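Berge spült wieder selbst: Teeküche bekommt ein schwarzes Becken und eine Schwammordnung

Seit Februar ohne Geschirrspüler, seit dieser Woche mit Regeln 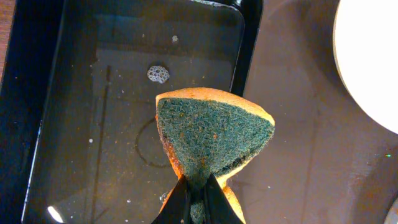
Gelb-orange mit grüner Scheuerseite: der Schwamm über flachem Wasser, daneben ein paar Schaumblasen.

Berge, 21. September — Die Gemeinschaftsküche im Gewerbehof Berge hat eine Spülordnung. Sie umfasst 2 Seiten, hängt in Klarsichthülle neben dem Fenster und regelt im Wesentlichen den Umgang mit einem Gegenstand, den man im Supermarkt im Mehrfachpack bekommt und über den bislang kaum jemand nachgedacht hatte: dem Küchenschwamm.

Vorausgegangen war der Ausfall des Geschirrspülers im Februar. Das Gerät hatte über Wochen Laute von sich gegeben, die im Haus wahlweise als Pumpe, als Lager oder als Hilferuf gedeutet wurden, und blieb dann mitten im Kurzprogramm stehen. Die Tür ließ sich erst am folgenden Tag öffnen. Was darin stand, wurde laut Aushang der Hausverwaltung »fachgerecht entsorgt«, darunter eine Auflaufform, deren Besitzer bis heute unbekannt ist.

Eine Reparatur hätte mehr gekostet als das Gerät noch wert war. Ein neues ist beantragt, der Antrag liegt vor, er wurde auch bestätigt, allerdings nur sein Eingang. Bis auf Weiteres wird von Hand gespült. Für die beiden größten Mieter des Hofs, den Lampenhersteller Wimero und das Übersetzungsbüro Fodley, war das eine Umstellung. Bei Wimero trinkt man Kaffee aus Bechern mit Henkel, bei Fodley Tee aus Gläsern mit Sieb, und beide Häuser sind fest davon überzeugt, dass der jeweils andere Rückstand der hartnäckigere ist.

Der Umfang des Problems ist inzwischen belegt. Die Hausverwaltung ließ im Sommer eine Inventur der Schränke vornehmen und kam auf 147 Tassen, von denen 19 einen Sprung haben und trotzdem zurück ins Regal wanderten. Gabeln wurden ebenfalls erfasst, das Ergebnis aber nicht veröffentlicht. Man wolle niemanden bloßstellen, heißt es.

Auch baulich hat sich etwas getan. Die alte Edelstahlspüle, deren Hahn nur lauwarm oder gar nicht konnte, ist verschwunden. Gespült wird nun in Schwarz. Die Farbe hatte bei der Mieterversammlung eine Mehrheit gefunden, vor allem wohl, weil auf dem Musterfoto alles sehr sauber aussah. Im Alltag zeigt sich, dass schwarze Flächen jeden Kalkfleck mit großer Sorgfalt zur Geltung bringen. Ein Anhang zur Spülordnung empfiehlt deshalb das Trockenwischen nach jedem Gebrauch. Er wird, vorsichtig gesagt, unterschiedlich gelesen.

Herzstück der neuen Regeln ist Abschnitt eins, »Der Schwamm«. Danach ist die grüne Seite für Töpfe, Bleche und Eingebranntes vorgesehen, die weiche für Gläser, Tassen und alles, was glänzt und das auch bleiben soll. Beschichtete Pfannen dürfen ausschließlich mit der weichen Seite behandelt werden. Wer sich fragt, warum das eigens aufgeschrieben werden muss, hat die Pfanne von Fodley nicht gesehen. Sie steht jetzt im Innenhof und beherbergt Schnittlauch.

Nach dem Spülen ist der Schwamm auszuwaschen, kräftig auszudrücken und hochkant abzustellen. Untersagt ist es, ihn im Becken liegen zu lassen, »auch nicht kurz, auch nicht zum Einweichen«. Gewechselt wird wöchentlich. Der alte Schwamm wird nicht aufgehoben, nicht halbiert und nicht unter der Spüle für gröbere Arbeiten zwischengelagert. Wie aus dem Haus zu hören ist, lagen dort beim Umbau mehrere Generationen solcher Schwämme, und die unterste Schicht ließ sich farblich nicht mehr zuordnen.

Abschnitt zwei widmet sich dem Wasser. Vorgesehen ist ein flach gefülltes Becken und ein Spritzer Spülmittel. Hier liegt der eigentliche Streit. Im Haus stehen sich zwei Schulen gegenüber: die eine spült unter fließendem Wasser und gibt das Mittel direkt auf den Schwamm, die andere lässt ein, rührt um und hält Schaum für ein Zeichen von Verschwendung. Die Ordnung gibt der zweiten Schule recht, erlaubt der ersten aber das Nachspülen. Bei Wimero spricht man von einem tragfähigen Kompromiss. Bei Fodley hat man sich eine eigene Flasche Spülmittel gekauft und beschriftet, in drei Sprachen.

Für die Anschaffung von Schwämmen, Bürsten und Tüchern hat die Verwaltung einen Topf von 200 Euro im Jahr eingerichtet. Die Summe gilt als auskömmlich, sofern die Bürsten nicht wieder zum Reinigen von Fahrradketten ausgeliehen werden. Ein entsprechender Satz wurde auf Wunsch einer Mietpartei, die nicht genannt werden möchte und sehr saubere Ketten fährt, aus dem Entwurf gestrichen.

Ausgenommen von allem bleibt das Café Pruvon im Erdgeschoss. Der Betrieb hat eine eigene Spülküche und, was oben mit einem gewissen Neid vermerkt wird, eine funktionierende Maschine. Einem Vorschlag, die Tassen der oberen Stockwerke einmal täglich mitlaufen zu lassen, erteilte man dort eine freundliche Absage. Angeboten wurde stattdessen ein Rabatt auf Kaffee, sofern er aus Pruvon-Tassen getrunken wird. Einige davon sind bei der Inventur im zweiten Stock wieder aufgetaucht und sollen zurückgegeben werden. Gespült, wie die Verwaltung ausdrücklich ergänzt.

Die Spülordnung gilt zunächst bis zur Lieferung des neuen Geräts. Ein Termin dafür steht nicht fest. Anmerkungen können auf dem Blatt neben dem Aushang eingetragen werden, der Stift hängt an einer Schnur. Bisher finden sich dort der Wunsch nach einem zweiten Abtropfgitter, die Frage, wohin Kaffeesatz gehört, und in anderer Handschrift die Antwort: »Nicht da rein.«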